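How to Label Grasp Orientation in Tabletop Demonstrations (and Get a Useful Result Out of It)

Posted 24 Aug 2021 in Guides, Trurutex project pages

If you have been collecting demonstrations of a robot arm clearing or setting a table, you have probably run into the same trouble we had. Two recordings of the same task can look alike on paper and still teach the policy very different habits, and a lot of that comes down to how the thing in the gripper is being held. A spoon picked up by the end of the handle and a spoon picked up near the bowl both go into the log as "grasped," and then you wonder why the placing step is all over the place.

This page walks you through the labeling method we settled on in Trurutex. It is simple, it needs no extra sensors, and you can do it with an ordinary video player and a spreadsheet if you don't have anything fancier. We use Jusik for the playback side, but I'll try to keep the steps general enough that you can follow along with whatever you like (and I was a spreadsheet person for a long time myself, so no judgment!).

What you need before you start

Recordings with a view from the head or from above the shoulder, so the tabletop and the gripper both show.
Gripper open/close signals saved alongside the video.
A list of the objects in your task.
A quiet hour or two. It really does go better without interruptions.

Step one: find the hold moment

Go through each recording and look for the first moment after the gripper closes when the object is clear of whatever it was resting on or in. We call this the hold moment. In our early rounds we labeled at gripper close, and that gave us trouble with thin objects, which like to swing or slide a little as they come up. Waiting for the hold moment means you are labeling the grasp the robot has to live with.

If your signals and your video are out of step, fix that first. We once labeled a whole afternoon of clips that were shifted by 8 frames, and every one of them had to be done over. I still think about that afternoon.

Step two: give the object a direction

Every long object gets a "working end" and a "holding end." For a fork the working end is the tines, for a spoon it's the bowl, for a brush it's the bristles. Write these down in one shared place before anyone labels a single clip, and keep to them. Bowls, cups and plates get an "open side" in place of a working end.

At the hold moment, pick one of 4 labels for where the working end points: up, down, toward the robot, or away from the robot. When it's pointing sideways, choose whichever of the last two is closer, and put a note in the comment column. We tried finer labels for a while and people disagreed about them so often that the extra detail was worth very little.

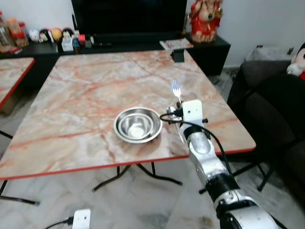
Fork held upright over the folding table. Working end: up.

A clip like this is a nice one to practice on, as the tines and the handle can both be made out and the handle carries on down past the grasp point. You would write "up" in the direction column and then move along to the contact point, where I'd put "handle." Shiny cutlery can be a nuisance when it catches the light, so if you lose the tines in a highlight, step forward or back a few frames until they come back, and then label the hold moment with what you learned.

Step three: label the contact point

Use three values only: working end, middle, or handle. Judge it by where the fingers close, even if the wrist is hiding part of the object. If you can't tell after stepping through the clip, write "unclear" and leave it at that. Please don't guess. A handful of unclear rows does no harm, while guesses creep into the training set and are very hard to get out again.

Step four: have a second person check

Give a slice of the clips to someone who hasn't seen your labels. We use 14 clips per batch, picked at random, and we look at every disagreement together before the batch goes in. Most of ours have been about direction on tilted objects, and the fix was usually a clearer sentence in the shared notes. If you work alone, put the batch away and relabel the same clips in a few days.

Step five: condition the policy

Add the direction and the contact point as two small categorical inputs at the start of the placing stage. At training time they come from your labels. At run time they have to come from somewhere else, and we train a little classifier on the wrist and head views at the hold moment for that. Keep the "unclear" rows in, with their own value, so the policy has seen that case too.

What we got from it

We compared placing with and without the two extra inputs, using the same demonstrations and the same number of training steps. Without them, the arm failed to lay the utensil down properly in 13 of our test runs. With them, it failed in four, over an equal number of runs. The gain was nearly all on forks and spoons. Bowls hardly changed, I suspect on account of their being grasped by the rim nearly every time anyway.

Please take this as a modest result. It is one arm and one family of tasks, and the classifier still mixes up "toward" and "away" more than I'd like. The Wijesinghe variant of the method, which swaps the direction label for a rough angle, may well do better there, and we plan to try it in November on the Grimstead recordings.

A few small tips

Label all the forks in one sitting, then all the spoons. Switching back and forth slows you down and makes you sloppy.
Save the frame number of the hold moment along with the labels, so somebody can find it again.
When an object gets regrasped, start a new row. Don't overwrite the old one.
Stacked bowls count as one object if they are lifted together. Put "stack" in the comment column.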